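Junley OBD2 scan tool, 16 months in

I bought the Junley to clear a check engine light on my pickup and ended up keeping it in the glove box.
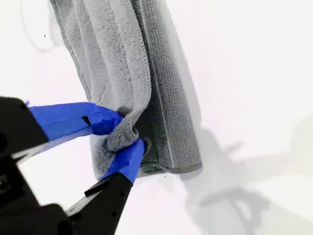
Setup took a few minutes. The cable is long enough to reach the seat with the door shut, and the screen is readable in daylight. It pulled a misfire code on cylinder three and a pending evap code on the first scan. Swapping the coil fixed the misfire. The evap code was the gas cap.

Live data is the part I use most. You can watch four values at once — coolant temp, fuel trims, rpm, whatever you pick — but the graph view lags behind the numbers by a second or so. Fine for trims, no good for chasing a flaky throttle sensor.

It does not program keys. The listing says "key functions" and all that means is it reads immobilizer codes. If you lost a key, go to a locksmith or the dealer.

ABS worked on my truck and on my wife's sedan. It would not talk to the airbag module on either one. I emailed Zerow, who sell it, and Ntombi Joubert wrote back the same afternoon to say airbag support for my year was due in the July update. I installed that one and still get "no response."

Updates need a Windows laptop. The last one took 18 minutes.

I paid $82. For engine codes and ABS it is worth that. If you need airbag, look at something else.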